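About Us

Home > Company > About Zorusis

Hello, and thank you for stopping by. If you have found your way to this page, you probably either use our software already or somebody you work with has been telling you that you should, and in both cases we're glad to have you. We are Zorusis, a company of 27 people who write the software that sits between a robot arm and the job it has been given. We don't build arms, and we don't sell grippers. What we make is the part that looks, decides, plans a path and then sends the joints on their way, along with a good many tools for the people who have to find out why an arm did what it did.

How we got started

Zorusis began as a long argument between two friends. Gerd Vogler had spent much of his working life tuning controllers on packing lines, and Sabine Schwerdtfeger was writing motion planners at the desk across the hall from his. Gerd thought the planners asked for things no sane controller would agree to. Sabine thought the controllers gave up too easily. They went on like this over lunch for the better part of two years (both of them still claim to have been winning), until one August they rented a room above a bicycle shop and started writing a planner and a controller that shared the same model of the arm, the same limits and the same clock.

That shared model became Clellero, our first product and still the one most people know us for. The very first version was 919 lines long and could do one thing, which was to bring an arm to a spot above a table and stop there without fuss. We have kept those lines, and new colleagues are encouraged to read them in their first week, comments and all. Some of the comments are rather rude about inverse kinematics.

What we make

Clellero is the planning and control side. You give it an arm, a gripper and a goal, and it works out a motion that respects the joint limits, keeps clear of whatever you have told it to keep clear of, and can be changed halfway through when the goal moves. That last bit took us the longest by far, and it's the bit our customers write to us about.

Haberkorn is the perception side. It takes in camera views and depth and gives back poses, each with an honest number for how sure it is. Bart Van Hecke, who leads that team, feels strongly about the number. A planner can do a lot with a pose that is a little off, so long as somebody has told it so.

Cornel came last and is the tooling that ties the other two together. It's where you set up a world, run your code in it, record every joint and every camera, and step backward and forward through the result until the trouble shows itself. We wrote it for ourselves at first, and it was a customer visiting for something else entirely who looked over Timo Brinkmann's shoulder and asked what it would cost.

Simulation comes first here

Every change to Clellero goes through simulation before it gets anywhere near a motor. Our nightly suite has 2,000 runs in it, and a change that makes any of them worse gets talked over in the morning, with coffee, by the person who wrote it and at least one person who didn't. The worlds we test in are plain on purpose. We do have busy ones, with shelves and bins and clutter, and we're proud of those too, but for control work a bare floor and a black backdrop will show you a twitch in the wrist much sooner.
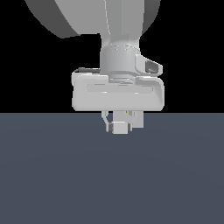

The arm over the bare floor in one of our plain test worlds, fingers close together and nothing between them.

We get asked quite often why we don't make these worlds prettier. Some of it is speed, of course – flat colors are quick to draw, and we draw an awful lot of them. But there is also the matter of attention. Bríd Hennessy, who looks after Cornel these days, likes to keep anything out of a test that the test isn't about, and after working with her for a while the rest of us have come around to it. When a run goes wrong in a plain world, you have very few places to look.

Seeing small things from far away

A fair amount of our week goes into the awkward middle ground where perception and planning meet. An object that covers plenty of pixels is a pleasure to work with. An object that covers a handful is another story, and yet the planner would still like to know where it is before committing to an approach. So Haberkorn is tested on distant views as well as close ones, and it's allowed to say that it doesn't know yet. Clellero can then choose to move in for a better look before it settles on a grasp. Getting those two to be polite to each other has filled more whiteboards than anything else we've done.

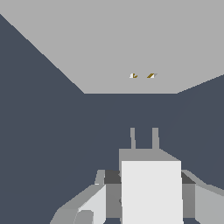 Looking past the fingers at two tiny objects on the light gray surface.

If you're evaluating our software, this is a good area to try out with your own data. Bring us your smallest parts and your worst camera angle. We may not solve it on the first afternoon, but you'll get a straight answer on what we can and can't do with it, and Bart will almost certainly want to keep a copy for the test suite (he always asks first).

The last inch

Then there is grasping, which is where Gerd and Sabine's old argument still flares up now and again. The planner hands over a pose for the gripper, the controller takes it the rest of the way, and a great deal can go on in that short distance. One pad may arrive before the other. The wrist may still be turning. We've come to think of this stretch as a piece of software in its own right, with its own tests and its own owner, and at the moment that owner is Timo.

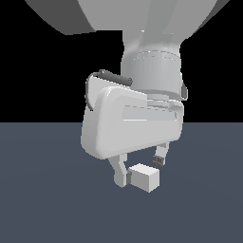 He keeps a library of 129 grasp cases, each one begun as a bug report or a question from a customer, and each with a note on what we learned from it. A block is the usual stand-in for these, being easy to reason about and having faces you can name. Once a case passes with a block, it's tried again with shapes closer to the customer's own, and with the friction turned down a little, and then with the pose estimate nudged off on purpose. Plenty of them come back to Timo's desk at that stage, and he seems to enjoy it.

How we work with people

We like long relationships and short meetings. When you write to support, your message goes to one of the engineers who works on the product, and they'll usually ask for a Cornel recording so they can step through the same run you did. If you don't have one, they will help you make one. We answer between 8 in the morning and 6 in the evening, and a little later if Bríd has got interested in your problem.

We're still above the bicycle shop, by the way, although we have taken over the floor above that as well. If you would like to visit, write a few days ahead and tell us which arm you use, and we'll have a world set up for it when you arrive.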